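The Sweater Club
A season with the Trerivier student robotics team, who would like a machine to do their laundry

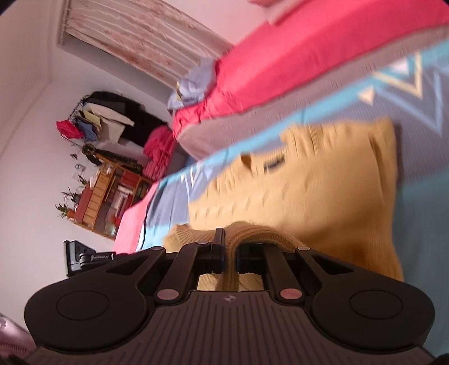

Knitwear is the worst, according to Kausar Jadoon, and she would take a whole basket of jeans over one cable-knit sleeve any day. A sleeve stretches when you pull it, she told me, and then you let go and it's somewhere else. Gadisa Derese thinks she's being dramatic. He says black socks are worse.

I'd gone along expecting battling robots, I'll admit (I grew up on that stuff!), and what I got was two hours of people arguing about sweaters. I loved it. The club's project this spring is called Plokis, and the idea is to teach an arm to tidy a bedroom by collecting lots and lots of short demonstrations done by human hands. You hold the gripper, you close it on a cuff or a hem, you fold, you shake the thing out and start over. The members do it at home, on their own beds, in between homework and dinner.

Their target is 4,000 folds before the Drultau meet at the end of April. When I visited they had 300 to go, and Obsa Tefera had the tally written on the back of his hand because he kept losing the notebook.

They let me have a turn, which was generous of them. You want the ribbed part, Kausar kept saying, go for the ribbing – it's thicker and gives the fingers something to bite on. I went for the middle of the sweater like a fool and came up with a fistful of wool and no edge at all. My second try was better. My third one got deleted.

What surprised me is how fussy they've become about ordinary clothes. Wubit Woldemariam can talk for ages about collars. Kedir Beyene, who joined to write code, now has firm opinions on fabric softener (he's against it) and has been sorting through his family's closets for anything chunky. His mother wants her cardigan back.

The arm itself lives in the old Mac Carthaigh workshop, and on its last test it managed 87 folds out of more than a hundred tries. Towels, mostly. Sweaters are next on the list, and Gadisa has already started lobbying for socks.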